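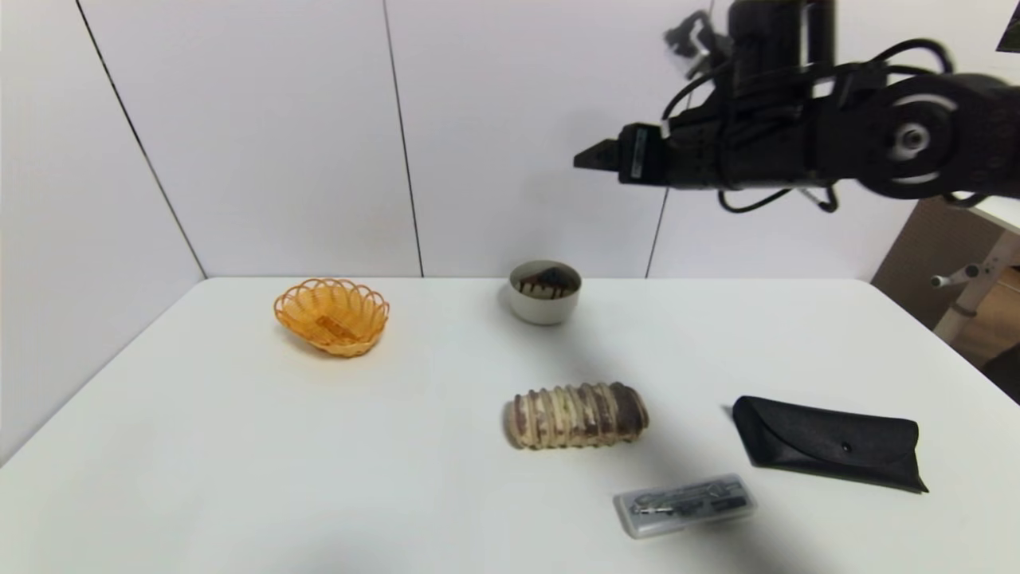 Según la nota que dejó el taller de Breron en el margen de la hoja anterior, 200 gramos de sal por litro de baño son demasiados para una lana tan fina, y el azul va a salir a manchas si no se reparte en dos veces. Lo anoto y lo pruebo hoy.

Cuaderno de tintes, abril. Entrada 9:40

Lana Zultmont sin blanquear, madejas de 50 g. Peso total en seco: 300 g. Lavado previo con jabón neutro, dos aclarados, sin frotar. Una de las madejas traía el nudo flojo y la he vuelto a atar con hilo de algodón en cuatro puntos, en ocho, sin apretar. La vez pasada apreté de más y quedaron marcas blancas debajo del hilo.

Baño A: colorante ácido azul de Mäkelä, vinagre, la mitad de la sal al principio y la otra mitad a la media hora. Baño B: igual, con toda la sal desde el principio, como veníamos haciendo. Tres madejas en cada olla. Entran mojadas las dos tandas.

10:15. Los dos baños a fuego bajo. El B coge color antes, se ve en el agua, que se aclara enseguida. El A va más lento pero más parejo. Muevo con la varilla de vidrio cada cinco minutos, siempre de abajo arriba.

10:45. Segunda mitad de la sal en el A, disuelta aparte en agua caliente y con las madejas levantadas. Subo el fuego un punto en las dos.
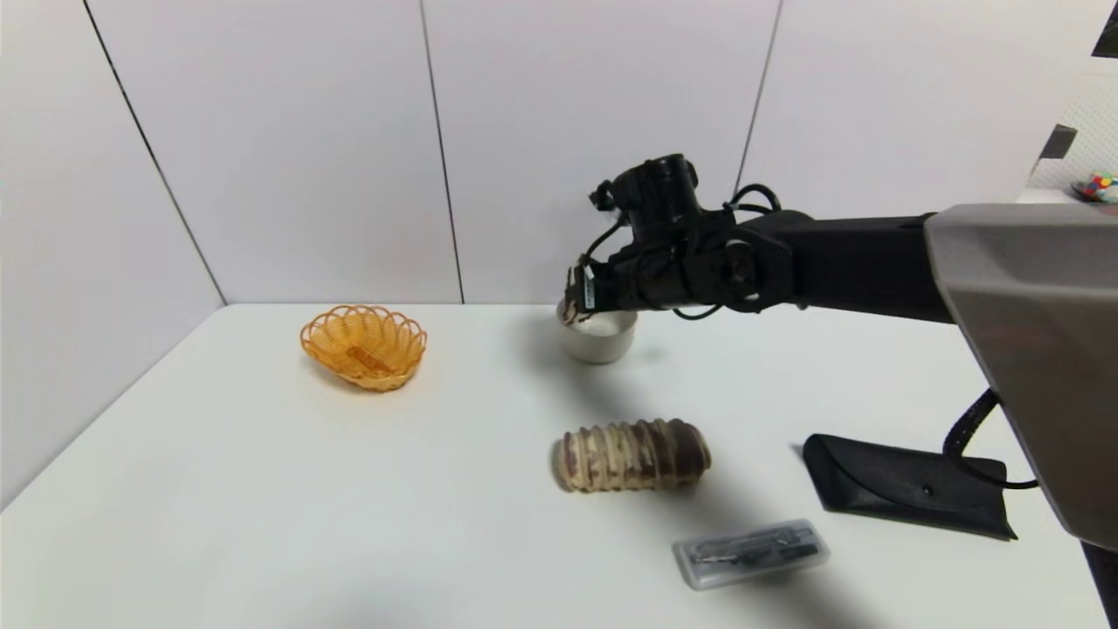
Mesa blanca, rincón de los paneles.

11:30. Apago. Dejo enfriar dentro de la olla, con tapa. El termómetro de la olla B marca dos grados más que el otro en agua limpia, hay que tenerlo en cuenta al comparar - o cambiarlo de una vez.

13:20. Aclarado. El A suelta muy poco. El B suelta bastante en el primer aclarado y algo en el segundo. En seco ya veremos, pero en mojado el B tiene una zona clara en el interior de dos madejas, justo donde se cruzan las hebras. El A solo presenta una diferencia pequeña cerca de un nudo.

Conclusión provisional: Breron tenía razón en lo de repartir la sal. Lo de que la cantidad total sea excesiva no lo he probado, las dos ollas llevaban la misma. Queda para la próxima tanda.

Consumo: el bote de vinagre está por la mitad. De la lana Zultmont quedan en el estante 1090 g según la báscula, con la bolsa. La etiqueta de la bolsa está equivocada, la he tachado.

16:00. Tendido a la sombra, sin peso. Las etiquetas de las madejas van con lápiz, la tinta del rotulador se corre. Falta la prueba de luz: cortar dos hebras de cada baño, tapar la mitad con cartón y dejarlas en la ventana hasta final de mes. 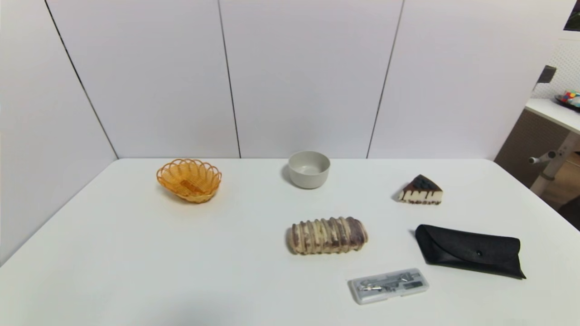
Pendiente para la próxima tanda

Repetir el A con menos sal y el mismo tiempo.
Pedir a Prudach el mordiente de alumbre, saco pequeño.
Comprobar los dos termómetros en agua hirviendo.
Pasar a limpio la tabla de azules, falta la columna del segundo aclarado.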